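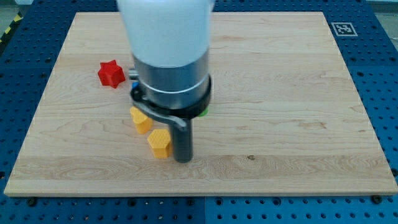

The bench at Punton, with the arm over the maple-colored board and a couple of yellow hexagons next to the rod.

Theano Michailidis has written the rules for the robot bench at Punton four times. The first version ran to 10 pages and was read, by her count, by one person, who was her.

"I was very proud of it," she says. "It had an appendix."

The current version is a single sheet taped up at eye level. It covers who may move the arm, how fast it may go with a person inside the tape, and what has to be written down before anyone goes home. The part that causes arguments is rule three, which says the board gets bolted to the table every time, including for a quick test.

"Everyone agrees with it until they have a quick test," she says.

Her colleague Clem Rakena was the chief opponent. He now calls himself a convert, in the tone of a man who has been outvoted. "If the board creeps a hair, your positions are off and you spend the afternoon blaming the software," he says. "I have blamed the software for a lot of things. I owe it a card."

Punton tests handling routines for small parts, and its customers want numbers they can repeat in their own shops. One of them, Nelley, sent back a report last December because run 301 had been done with a different rod from the others and the log didn't say so. Michailidis still has the email. She reads it aloud to new hires, with feeling.

Hence rule five: change the tool, start a new log. Rakena thinks it makes too much paper. The log stood at 2408 entries when we spoke, and he guessed that 2000 of them say "no change."

"Those are my favorites," says Michailidis.

She is less fond of the published standards, though she follows them and keeps copies within reach. Her complaint is that they are written for a person who has all day. "You look up one thing about stopping distance and you come out knowing what 'shall' means," she says. Her own sheet uses "must" and, once, "please." The "please" is for coffee cups.

I asked what she would tell a shop setting up its first arm. Write the rules standing at the bench, she said, with the person who will hate them most. Then run a job by the sheet and cross out whatever got skipped, unless it was skipped by Clem.

Rakena, asked for his side, said version five was in draft and he had some notes on rule three.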